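Progress Report to the Regional Screen Fund
Production: Zellar (feature film, science fiction)
Prepared by the production office, Drillari Pictures
Reporting period: May through July

12 shares | 3 comments

1. Status of principal photography

Drillari Pictures is pleased to report that Zellar remains on schedule for delivery under the terms of the award. Principal photography began in May and has now completed 44 of 55 planned shooting days. The remaining days are set aside for the harbor sequence and for interiors on the second stage, where construction of the ship's lower deck is complete.

Both lead performers are under contract through the end of the shoot. One supporting role was recast in June after a scheduling conflict with a television series. The change affected two scenes, both of which have been filmed with the new performer at no added cost to the Fund. 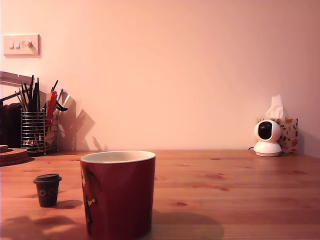
Red mug on a wooden table.

2. Cast travel and housing

The overseas cast arrived in two groups, as set out in the revised travel plan. Housing was arranged near the stages on short-term leases, and the leases end with the shoot. Travel spending is slightly under budget - the savings have been moved to local transportation, where fuel and driver overtime ran higher than planned during the night shoots.

Press interest in the arrivals was greater than expected. The unit publicist now issues a short notice each Thursday, and set visits by outside media have been put on hold until the harbor sequence is finished. The Fund will be given notice before any casting news is released. 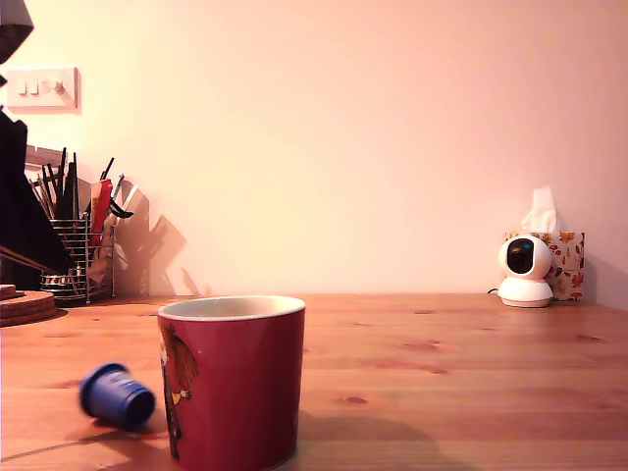 HADANO UNIT, July - The second unit has completed its location work. Footage includes the hillside chase, the station exteriors and all background plates requested by the visual effects supervisor. Weather caused one lost morning, which was made up the same week. Local crew were hired for grip, catering and transportation positions in keeping with the hiring terms of the award, and payroll records for the unit will be sent under separate cover.

3. Post-production

Editing began alongside the shoot. An assembly of the first act has been shown to the producers and the distributor, and notes have been returned to the editor. Visual effects work has been awarded to Pešek, whose first test shots were approved in July. The sound mix has not yet been booked. Two facilities have sent quotes, and a choice will be made before the next report.

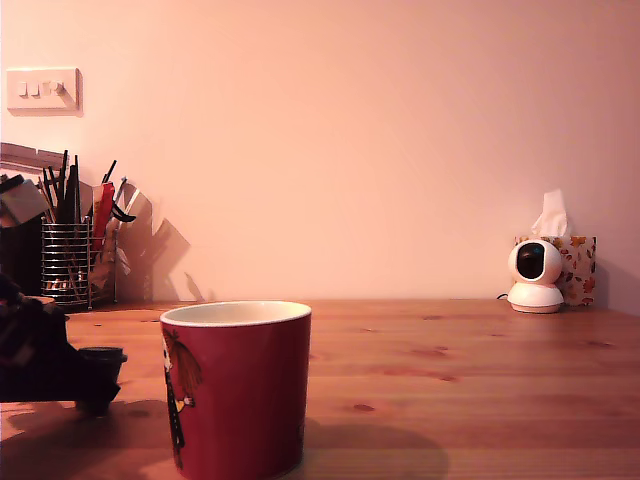

Will the added night shoots change the delivery date?
The delivery date stays the same. The extra nights were taken from the contingency days already included in the approved schedule.

4. Items for the Fund's attention

The production requests approval to move the unspent portion of the rehearsal line to visual effects. The total award is not affected. A revised cost report is attached, with the change marked in the right-hand column.

The production also asks for written guidance on the placement of the Fund's logo in the end credits, as the distributor has asked for a final credit list ahead of the first trailer. 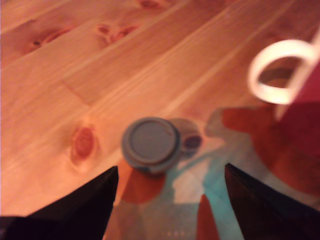 The distributor has replied that it supports moving the rehearsal money to visual effects, provided the opening sequence is finished first, and that it would like to see the trailer shots before the full assembly is locked.

The production office will send the opening sequence to both parties when Pešek delivers the final shots.

Respectfully submitted,
Production Office, Drillari Pictures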